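Workplace Tips: When the Arms Come to Your Kitchen

Posted 10 September 2021 by Ewurabena Akpalu

I ran the staff kitchen at Stanport for eleven years before the company signed up with Bokance, and I have now worked next to robot arms long enough to have opinions. Most of what I read before they arrived was written by people selling them. What follows is for whoever has to wipe the counters.

Keep your own written list of jobs

Before the installers come, write down everything you do in a shift. Include the things that take ten seconds. The Bokance survey had us down for 15 tasks. Mine ran to two pages and had "pick label glue off tubs" on it. When a manager later asks why the hours haven't dropped, you will want that list. Put it in a drawer at home, too.

Time the whole job

A drawer opened by an arm still has to be stocked by someone. A plate put in a rack still has to be scraped, and the rack still has to be scrubbed on the underside where the slime collects. I was shown a figure for minutes saved on dishes, and it began when the plate was picked up and stopped when it was let go. Start your clock when the dirty plate hits the counter. Stop it when the clean one is back on the shelf and the floor is dry.

Drawers

Any drawer that gets pulled by machine needs looking at more often than you are used to. Check the screws on the handle from the inside. A loose bar handle will turn a little in your fingers if you pinch it at both ends and twist. Tighten by hand with a short screwdriver, never a power driver, which chews up soft wood in no time.

If a wooden drawer sags when it's out, empty it before you do anything else and look at the slides. Wipe them with a dry cloth, then a thin smear of paste wax where wood rubs on wood. Don't use cooking oil. It goes gummy and holds crumbs.

And keep knives out of those drawers. I was told the arms would cope with knives. I moved the knives anyway.

Plates and racks

Buy plates with a plain rim and skip the fancy edges. We lost a good few of the old scalloped ones in the first month and the company called that "settling in." If you use a wooden rack, stand it on a folded towel overnight and turn it end for end once a week so the same slots don't stay damp. Black spots in the slots come off with baking soda paste and an old toothbrush. Rinse it well and dry it in the sun if you have any.

Leave a gap between plates if there's room. Overlapping plates dry with a tide mark where they touch, whoever put them there.

Mugs

Mug trees are top-heavy when loaded on one side. Load opposite pegs first. Tea stains: a spoonful of baking soda, a little hot water, ten minutes, wipe. No machine I've met will do the inside of a mug to a standard I'd drink from, and I have been invited to several demonstrations.

Baskets and trays

Woven trays are nice for corn, onions and bread and terrible for anything that drips. Bang them out over the trash, then go over the weave with a dry paintbrush. If one starts to shed bits, retire it. Fresh corn is best kept cold in its husk, and shucked corn shouldn't sit out all afternoon because somebody wants it on show for visitors.

Ask who pays

The quote we saw had a service visit at $295. Gendell, who supply our shelving, charge nothing to come and look at a shelf. I asked whether the visits were in the yearly price and got a long answer with no yes in it. By June we'd had enough of them to reach $2,105, and the new dish brushes I had asked for were still "under review." Ask before signing, and get the answer on paper.

Ask about hours as well. Benedicta Aidoo on the early shift was told her job would become "more interesting." Her job became standing nearby in case something got stuck, plus all her old jobs. She is good at it and she should be paid for it. If your title changes, the rate should be looked at on the same day.

One fair word

My wrists are better. I lift fewer stacks, and I won't pretend that's nothing. The Zariņš bakery downstairs has been asking me if they should get a pair, and I've told them to borrow a set for a full season first, holidays included, and to leave their own people on the rota while they do it. They're still thinking it over.
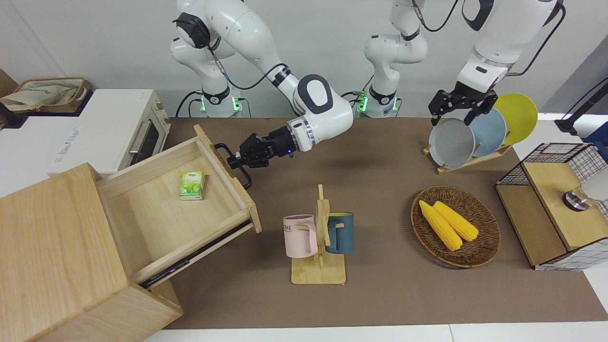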